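Serving bowls for a potluck, how many is too many?
Kitchen & Table > General

crumbtray
Hosting the block potluck for 13 households. My sister-in-law says everything goes in matching bowls or it "reads as a yard sale." I own two bowls that match. The Sanmont set she likes is $197. Talk me out of it.

vsengar
Don't buy the set. I did in December and it has been to one party. People bring food in whatever they cooked it in, and your lovely bowls sit in the cupboard feeling superior.

Plain white goes with anything. Put a dark cloth under it and even a square gray container next to it looks like you had a plan. 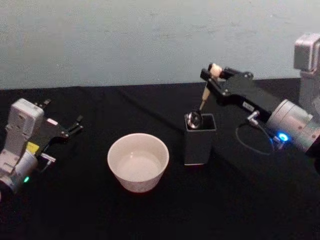
Re: Serving bowls for a potluck

pot_roast_pete
Disagree. Black cloth shows every crumb and every drip of ranch. By the second hour it looks like a map of the stars.

vsengar
Then serve less ranch, Pete.
- Vandana Sengar, Plumberg chapter, Cloth Defenders

lidless
Pete's right about the cloth, wrong about life in general. Get a patterned one. And check the thrift store on Nwachukwu Street, I got four bowls there for less than a sandwich.

crumbtray
Sister-in-law has now sent me a link to the Vastetti set. It's $539.

pot_roast_pete
Does it come with the potluck?

crumbtray
Going to the thrift store. If she asks, they're Italian.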